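April, late afternoon, workshop notebook

Okay, picking this back up after the break. Gripper build, second set of fingers. Kerttu asked me to write things down properly this time so she and Pentti don't have to reconstruct it all from my chat messages.
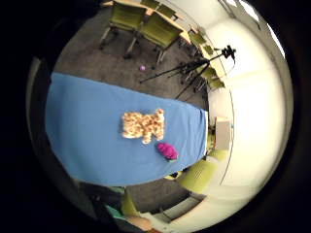 So the new fingers are on and they close evenly, finally! The old pair always met at the tip first and left a gap further back, and anything squashy just sort of oozed out sideways when you squeezed. I'd been blaming the print, but Aarne took one look and said the linkage pins were sloppy. He was right (annoyingly). I reamed the holes, put in the longer pins from the Zimik drawer, and the wobble is gone.

The trigger spring is still too stiff. After 15 minutes of picking things up and putting them down my index finger was complaining, and I have fairly strong hands. Chun-yin tried it and held it with both hands, which tells you something. There's a softer spring in the Semaan kit and I want to try that before we start redesigning the handle. Please don't let anyone redesign the handle yet!!

Grip notes, soft stuff on the blue cloth:

- Big lumpy beige thing: fine if you come in across the narrow way. Lengthwise it's too wide and the fingers only pinch the bumps on the edge, then it rolls out.
- Little magenta fuzzy one: easy to grab, bad to let go of. The fuzz catches on the rubber pads. Had to give it a shake 3 times in a row.
- I haven't bothered with the purple ball on the floor yet. Small round things need the narrower pads, and those are still curing.

Tablecloth: it slides. If you press down at all while closing, the cloth bunches up in front of the fingertips and you end up pinching cloth too. I clipped the far corners and that helped a bit. Pentti thinks a strip of shelf liner underneath would do it, and he says he has some at home. I'll believe it when it's on the table, he also had "some" M3 nuts at home.

Camera side of things. Moved the mount up one hole on the gripper and the fisheye takes in way more of the room now, table and floor and walls and all. Nice for knowing where you are, but the things you're reaching for get smaller, and the straight edges bend like crazy. I ran the calibration sheet twice and got different numbers both times, so either the lens ring is creeping or I was holding the sheet badly. Put a dot of paint across the ring and the housing. If the dot splits, we know.

Last recording came out at 2,209 frames. Copied to the Ramutero folder with my initials on it. I stopped that one early when the handle screw started backing out again. Threadlocker next time, the blue kind, NOT the red. We all remember the red.

Also the cable. It snags on my sleeve every time I reach to the left. I taped it along the forearm side and it held for the last run, but tape is a lousy answer and Randi wants a proper clip. She has a sketch for one that snaps onto the handle rib. Looks good to me, maybe a bit thin at the hinge, I'd print it lying flat.

To do:

- softer spring in, then 20 grabs on each object with the same person holding it
- narrow pads once cured (don't poke them, Aarne)
- shelf liner
- threadlocker on the handle screw
- check the paint dot before touching calibration again
- ask Randi for the clip file

Battery was at two bars when I put it on the charger. The Zenus charger, the other one still has the bent pin.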